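New novel from Yoga Lumenta comes out in March

Yoga Lumenta, who is known to many readers for the short romance Osman, will publish a first full-length novel in March. The title is Zellport, and the publisher is the small press Bavidis.

The story takes place in a harbour town during one long winter. A ferry clerk finds a box of letters which were never delivered, and she decides to bring them to the right doors herself.

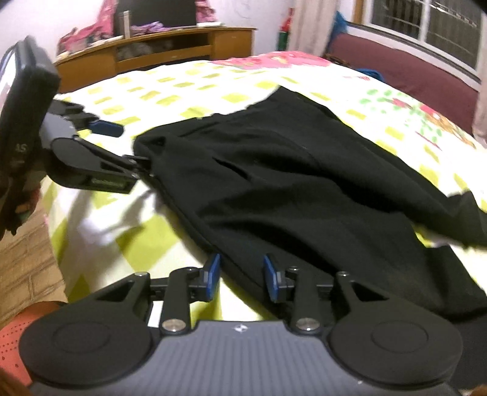
At 512 pages the book is much longer than the author's earlier work. Lumenta wrote the first version in 77 days and then spent 2 years on the corrections. "I removed roughly 300 pages, and I still miss a few of them," the author told us.

Readers of Osman will meet again the baker and his sister, although it is not necessary to know the first book. 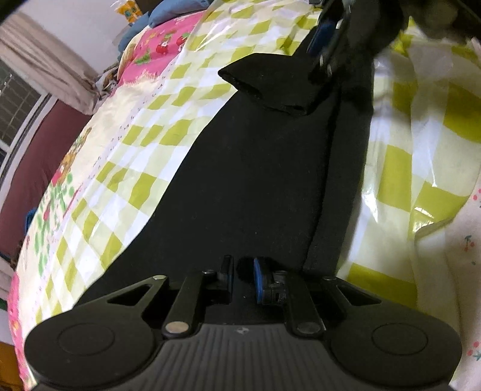 The reading site Jollix will put the opening chapter online one week before the publication. It will be free to read, and an account is not needed. Bavidis is also preparing an audio edition, but the name of the reader has not been announced yet.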